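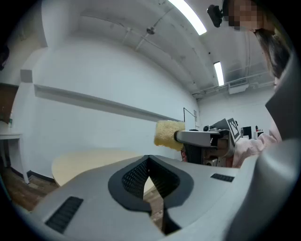 What does Skedau 2 do that the first version did not?
It works out the path of every hand-held gripper in a recording on one shared clock, and it marks the stretches where that path should not be trusted.

MARHOLM, March. Zurero today released Skedau 2, a new version of its software for turning hand-held gripper recordings into data that can be used to train and plan robot arm motion. The release is available to all current license holders at no extra charge.

Skedau reads video from the cameras on each gripper, along with motion sensor data if the gripper records it. From these it estimates position, orientation and finger opening over time. The first version handled one gripper per session. Teams that recorded two-handed work had to process each side separately and line up the results by hand, and small timing errors between the two sides often made the recordings useless for tasks where the hands meet.

Skedau 2 solves for both grippers together. When one gripper comes into view of the other's camera, its printed marker is used as an extra measurement that ties the two paths to each other. The software does not need the marker to be visible all the time. It uses the sightings it gets and relies on the room and the motion sensors in between.

Pouring, wiping and handing over were the three kinds of work that drove most of the changes. They share a problem. The grippers move close together, hands and sleeves get in the way, and the background seen by each camera can be mostly blocked for several seconds.
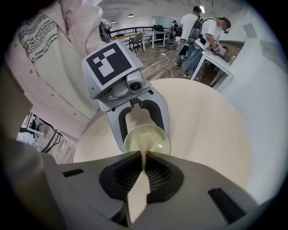 Contact detection has been rewritten for this release. The first version decided that a grasp had begun or ended by looking at finger opening alone, and that signal says nothing about a pour. With a clear glass vessel held between the fingers and a thin pale stream running out of it, the finger opening can stay constant through the whole action. Skedau 2 adds the tilt of the gripper and changes in the image just below the fingertips, and uses them to propose a start and an end for the pour. An operator can accept the proposal or drag either end on the timeline.

Zurero tested the release on 163 sessions recorded on tabletop tasks. Sessions in that set were kept whether or not the first version had been able to process them. The test set includes plain white walls, overhead tube lighting and fisheye lenses, all of which caused trouble for the earlier tracker. Walls with little texture remain the most common cause of flagged stretches. Users who see many flags should start by putting something with detail on the wall that the cameras face most.

Flagged stretches are a new part of the output. Each stretch is stored with a start time, an end time and a reason code. There are 6 reason codes in this version, covering blocked view, low texture, motion blur, marker conflict, clock drift and missing sensor data. The exporter can drop flagged stretches, keep them, or split the recording around them. Splitting is the default.

Calibration is now handled by a separate tool, Renaud, which installs with Skedau 2. Renaud checks lens settings, the offset between camera and fingertips, and the printed size of each marker face. A wrong marker size was the most frequent fault in support requests for the first version. Renaud compares the entered size with the sizes implied by the recording and stops with a message if they disagree.
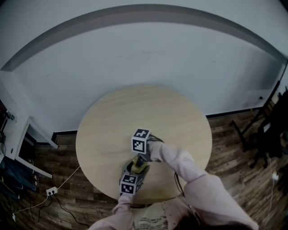
Fatemeh Najafi said the flags mattered more to her group than the added accuracy. Her group had been watching every recording from start to finish to find the bad parts, she said, and the old software "gave you a smooth line even when it had lost the gripper." She added that she would still like to see the reason codes shown in color on the timeline, and that the split export creates more small files than her storage setup was built for.

Zurero said colored codes are planned for a later update. Sites that do not want many small files can set a minimum clip length in the export settings. Clips under that length are then left out.

The limits of the release are as follows. Skedau 2 accepts up to 3000 recordings in one batch; larger jobs have to be divided. It does not process recordings live. It does not estimate grip force. Projects made with the first version open in Skedau 2, but they must be solved again before two-gripper output is available, and once saved they can no longer be opened in the older software. Zurero recommends keeping a copy.

Skedau 2 and Renaud can be downloaded from the customer area with an existing license key. Release notes, a list of reason codes and a guide to moving old projects are in the same place. Press and evaluation requests should go to the Zurero office in Marholm.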